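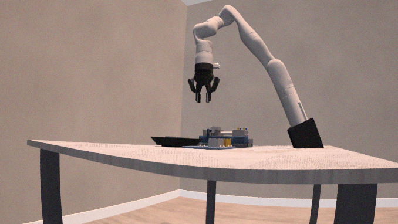

Betstead est un projet étudiant de robotique mené à Riihimäki, en Finlande, par un club fondé par Kerttu Kiiskinen et Pentti Oksanen. Il porte sur l'assemblage de petites pièces par un bras articulé, étudié en simulation. Le poste de travail virtuel se compose d'une table placée dans un angle de pièce, d'un bras blanc fixé sur une embase noire et d'un groupe d'éléments à manipuler.

Le règlement interne, adopté le 4 mai 2018, fixe à 300 secondes la durée d'un essai.

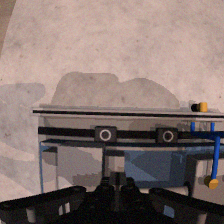

Chaque équipe dispose de 58 essais par session, suivis d'une relecture commune des enregistrements. Helmi Kuusisto a rédigé le barème, qui pénalise les chutes de pièces et les contacts avec la table.

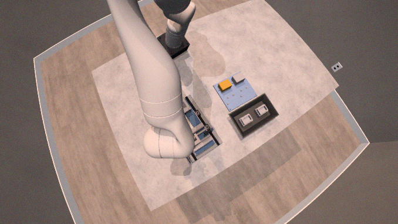 Le bras au-dessus du plan de travail, avec le plateau bleu et le bac sombre.

La session de novembre réunit les membres du club et une équipe invitée de Virnitska, encadrée par Åsmund Haugen. Les épreuves de placement y comptent pour 164 points sur 900.
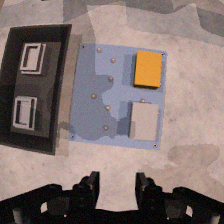
Blocs orange et gris rosé sur le plateau à picots.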